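When the doors opened at nine on Monday morning there were already people waiting on the steps of the old Prerosel guest house in Andville. By lunchtime the sign-in sheet had run onto a second page. The open day was the first that Olaia Arroyo and her group had held, and she had not expected much of a turnout.

"I printed 10 handouts," she said. "I thought that would be plenty. We had 29 people before noon."

Arroyo runs the household tasks program at Bucur, a small company that collects demonstrations of everyday work for training robots. Her people hold grippers in their hands and use them to pick things up, put them in boxes, move them across a table and take them out again. The recordings are used later to teach a robot arm the same kind of movement.

She came to the work from a packing plant in Hullusbridge, where she spent six years as a line supervisor. "I was the person who had to stand next to the machine when it jammed," she said. "So I had opinions about machines. I still do."

The plant had bought two robot arms to load cartons. They worked well as long as every carton arrived the same way up. When a supplier changed the glue and the flaps started to spring open, the arms stopped and people went back to loading by hand. Arroyo said that was when she got interested in how a robot could be shown a job in the first place, and who was doing the showing.

Visitors on Monday were taken through in groups of five. Each group got a short talk, watched one of the staff work for a few minutes, and then had a turn. Arroyo kept the talk short on purpose. She said most people had come to try it, and she could see them looking past her at the table.

"They all squeeze too hard," she said. "You pick up a pencil with your fingers and you don't think about it. Then you pick it up with this and you find out how much you were doing without thinking. One man needed 13 tries to get something into the box. He was a dentist. He was very annoyed with himself."

The group works with ordinary things. Arroyo does not like purpose-made test blocks and has kept only one set, which stays in a cupboard. She would sooner have a box that has been used before, she said, and a cloth that moves a little when you brush against it.
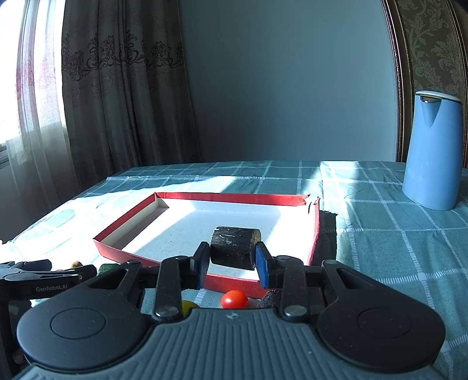 "People's houses aren't tidy and they aren't lit like a studio," she said. "If you only ever record in a white room, you get a robot that is good at white rooms. The sun moves across that table all day and I leave the curtain alone."

A full session at Bucur is 300 recordings, split between two people. Arroyo said the work is tiring in a way that surprises new staff, mostly in the thumb and the forearm, and that she makes everyone stop for a break whether they want to or not. Slips are kept as well as clean grasps. A piece that rolls away and gets picked up again is useful to her, provided the person carries on calmly and does not reach in with the other hand.

Not all of the questions were friendly. A woman who cleans vacation rentals wanted to know if she was looking at the end of her job. Arroyo told her she did not think so, at least for a long time, but that she could not promise it.

"I'm not going to stand there and tell her it's all fine," she said afterward. "I worked on a line. I know what it's like when somebody comes through with a clipboard. What I can tell her is what it can do today – it can put a thing in a box, most of the time, if the box is where it expects."

The woman stayed for the rest of the demonstration and took a turn. According to Arroyo she had the steadiest hands of anyone who came.

School groups were harder work. One class arrived late and wanted to know why there was no robot walking around. Arroyo let them work in pairs, one giving directions and the other holding the gripper, and said it was the loudest half hour of the day.

Another open day is planned for August, with longer turns and smaller groups. Arroyo also wants a second table, so that people who are waiting have something to do. Places can be booked at the front desk in Andville, and there is no charge.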